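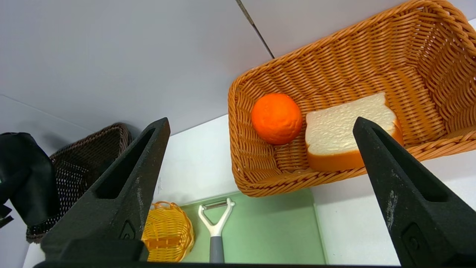
How long do households keep sliced bread before throwing it out? Most keep it until the first slice feels dry, usually well before any mold shows.

Figure 6. Sliced bread, the item most often named in the waste diaries.

4.2 Bread in the household diaries

We received diaries from 1221 households, of which 300 also agreed to a follow-up interview in January. Bread was listed as thrown out more often than fruit, milk or cooked rice. The end pieces of the loaf made up a large share of the entries — many people said they never planned to eat them.

Storage mattered less than we expected. Households that kept bread in a closed box reported nearly the same waste as those that left it in the store bag. Freezing made a clear difference, as Barua and Wubshet also found in their Gernov survey. In homes that froze part of each loaf, waste fell by over 20 percent. Loaf size is treated in the next section, together with the answers from people living alone.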